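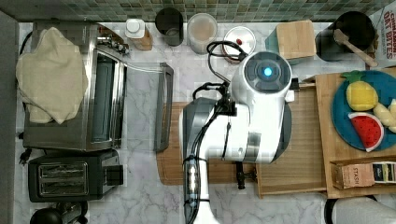
According to Sobia Orakzai, any report on worktop storage should begin with the oven door, as the space it needs is left off most plans and found only when somebody wants to cook.

Print this page | E-mail this page

Use of the Worktop in a Small Kitchen: Project Report
Marthinus Mabuza
September 2024

This site uses cookies to remember your settings. By continuing to read you accept their use.

Summary

This report deals with the worktop of the shared practice kitchen at Tumville. The aim was to find out how much of the depth of the worktop can be used for preparing food once the usual items are in place, and whether a different order would give more. The work was limited to one run of worktop. No cupboards were altered and nothing new was bought. The main result is that the back row of containers takes less from the working area than expected, and the small oven takes a good deal more.

Background

The kitchen is used for cooking and table-laying practice. Most sessions start with a board and a tray on the worktop, and the plate on the tray is often laid with toy food so that a session can be repeated without waste. A toy pineapple, a slice of toy watermelon and a toy bread roll on a teal plate need the same room as the real things would, at least for the plate, so the measurements hold for both.

Earlier complaints about the kitchen were of two kinds. Users said there was nowhere to put a hot dish, and they said that small containers at the back got in the way. The second complaint was made more often. It had led to a proposal in April to put up a shelf, which would have meant drilling into the green and grey mosaic tiles. The proposal was put off until the worktop had been measured.

Scope

The following were treated as fixed: the worktop itself, the tiles and the wall at the left end. The following were treated as movable: the toaster oven, the two-slot toaster, all containers, the board, the tray and the towel. The sockets were treated as fixed and were not tested.

Method

All depths were taken with a steel tape from the face of the tiles to the front edge of the worktop. Each reading was taken twice and the lower value was kept. Widths were not recorded to the same standard, because the containers are moved along the wall during normal use and any figure would have been out of date by the next session.

Three terms are used below. Full depth is the distance from the tiles to the front edge. Back strip is the part of that depth taken up by containers standing against the tiles. Working depth is what remains.

The joint between tiles and worktop is filled with a raised bead of sealant. Containers cannot stand hard against the tiles because of it. This was not noticed in the first set of readings, which were thrown away.

Existing layout

The left part of the worktop holds the appliances. The toaster oven is of stainless steel with a glass door, and it is turned so that the door drops to the right, along the worktop. With the door down, the glass lies flat over space that would otherwise be used. The black toaster is placed nearer the front, with its lead running in on the left between the two appliances. A beige kitchen towel is kept over the top of the oven.

The back strip holds a small bottle with a white cap, a dark canister, a translucent plastic container of something light brown, a further container with a white lid and a small red knob, and a wooden box with a teal side. At the right end are a black pot with a wooden spoon in it and a box of cereal marked CINNAMON OAT BITES. The cutting board belongs to the middle of the run and the raised tray to the right of it.

Results

The worktop was ordered at a nominal depth of 600 mm. The depth measured from the tiles was 578 mm, the difference being the thickness of the tiles and their backing, which were fitted after the worktop. The drawing held for the kitchen had not been corrected. It has been now.

The deepest item in the back strip, with the gap for the sealant included, came forward 127 mm. Where the smaller containers stand the figure was less, but the smaller figure is of little use. A board cannot be pushed back into a space narrower than itself, so the deepest item sets the line for everything near it.

The front lip of the tray was found in most sessions to be set back from the front edge by 57 mm. Users were not told to leave this margin. When asked, they gave different reasons for it, of which the most common was that a sleeve catches the rim if the tray is any further forward. The margin was therefore kept in all later layouts.

The oven could not be described by depth alone. With the door shut it behaves like any other item. With the door down it removes a part of the worktop directly beside the board, and it does so at the moment when a dish is being taken out and a free place is wanted. Users who had complained of having nowhere to put a hot dish were in nearly every case standing at an open door.

Trial layouts

Layout A was the existing one, left as found.

In Layout B the containers were sorted by depth, with the deepest at the right end behind the tray. This gave a straight line behind the board and allowed it to be pushed back a little. Users took to it quickly, but the order was lost after a few sessions, as containers were put back wherever there was a gap. Labels on the tiles were suggested. They were not tried.

In Layout C the oven was turned to face the front edge, so that the door dropped towards the user. The space beside the oven was recovered in full. However, the open door then came close to the front edge and had to be reached across, and the toaster had no suitable place. It was moved to the right end, where its lead crossed behind the tray. Layout C was stopped early for this reason.

In Layout D the oven was left as in Layout A and the board was moved along towards the tray, leaving the full swing of the door free. The toaster was not moved. The cereal box was taken off the worktop. This layout was the easiest to keep, as only one item had a new place and it was the item in constant use.

Discussion

The back strip had been blamed for most of the trouble, and the measurements do not support this. Removing every container would add to the depth behind the board, but few users reached that far back during preparation. A shelf would store the containers neatly and would leave the oven door exactly where it is.

The towel should be treated separately. Halvorsen, the supplier of the oven, asks in its leaflet for the top to be kept clear in use, and a towel left over it is easily forgotten. A hook at the end of the worktop would deal with this at very small cost. Arkach and Flirnerach both list hooks that fix without drilling. Neither was tested on the mosaic, and the narrow joints between the tiles may prevent a good hold.

Limits of the work

Only one kitchen was measured. The users were used to the room and had formed habits in it, the front margin being one. Left-handed users were not looked at apart from the rest, although the position of the board relative to the oven may well matter more to them. No sessions were timed.

Recommendations

Layout D should be kept for the coming term. The towel should be given a hook. The shelf should not be fitted at present. Any new drawing of the kitchen should show the oven with its door down as well as shut, and should use the measured depth.

The readings are kept with the corrected drawing in the project folder at Tumville, and may be copied on request.

Print this page | E-mail this page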